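**Ticket: Hollero purchase request – second arm cell, budget and fit-out**
Status: open, waiting on quote from Willems
Opened: May 12, 2024
Queue: equipment planning

**Summary**

We want to order a second two-arm cell before the December freeze and the order form keeps rejecting the build. I've been poking at it all morning and I think most of it is fixable! Logging everything in one place so whoever picks this up doesn't have to start from the PDF.

**What goes wrong**

The Privden configurator takes the arms, the mounting plates and the profile kit without complaint. As soon as I add the side walls, the total jumps by $2,941 and the form throws "accessory conflict, line 8." No other text, no help link. Removing line 8 (end-effector camera brackets, pair) clears the error, but then the quote has no brackets on it, and we can't run the cell without them.

**Tried so far**

- Logged out and back in, cleared the cart, rebuilt it from scratch. Same error on the same line.
- Swapped the order, brackets first and walls second. Now the error says line 5, so it follows the brackets around. Nice clue!
- Left the walls out and kept the brackets. Quote goes through.
- Tried the older profile kit in the drop-down. It's listed but can't be selected.

So the form thinks walls and brackets can't live together. They can. We run them together every day on the Hollero cell, and I'm attaching it for the Privden support desk so they can compare it with their parts drawing.

Both arms sit on black plates on the front rails, with the walls up on three sides and a bracket on top of each gripper. The basket on the right-hand rail is held on with zip ties, and I'd love to get a real mount for it in the new order if the budget stretches.
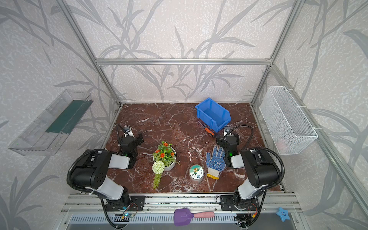
**Reply from Privden support, and what it changes**

Wow, that was fast – they wrote back within the hour. The conflict rule was written for a taller bracket they no longer sell, and it was never taken off the current one. They can't edit the form from their side today, but they'll accept a manual order if we send the part list as a spreadsheet. They also said the wall price in the form includes a back panel with a door cutout. We don't need the cutout, and plain panels for all three sides come to $1,527.

That is a really big help. It pays for the things I had pushed to "maybe next year."

**Part list for the manual order**

1. Arms, pair, same model as the Hollero cell. Please don't let anyone substitute the newer version to save a week. We'd have to redo all the spares.
2. Mounting plates, black, two.
3. Profile kit with the rear crossbeam and corner brackets.
4. Plain wall panels, left, back and right. We do our own covering, so unfinished is fine.
5. Camera brackets for the grippers, pair.
6. Slotted cable duct for under the front rails. Ask for one length more than the drawing calls for, it always gets used.
7. Cable conduit, the thick size and the thin size.
8. Basket mount for the side rail, plus one for a tray on the opposite side. Gotitz makes a clamp that should fit the profile. Need to confirm the slot width before ordering.

**Still to sort out**

Tabletop. The marble-pattern one looks great and I'd happily have it again, but Willems quotes tops separately and I don't have their number yet. If it comes in high, a plain top is OK for the first few months and we can swap later. The size has to match either way so we can move setups between the two cells.

Props and bins. I haven't budgeted anything here. The objects we use for the pick tasks are cheap one by one, but a full second set would still be a line of its own, and finance will ask. Suggest we share one set to begin with and put bins and baskets under consumables.

Power and network. The spare bench has outlets on the left only. Facilities need to say yes to a drop on the right before we fix a delivery date. I've filed that as a separate ticket and linked it.

Spares. I'd like one spare gripper in the same order. Shipping is combined if it goes in now, and ordering it alone later means another approval round.

**Next steps**

- Me: spreadsheet to Privden, with the plain panels swapped in.
- Me: slot width to Gotitz, then the clamp price goes on the list.
- Purchasing: chase Willems for the top.
- Finance: confirm whether the spare gripper can sit under equipment or has to go under maintenance.

Keeping this open until the manual quote lands. Very excited about this one – two cells means we can finally run a long job on one and still have somewhere to try things out.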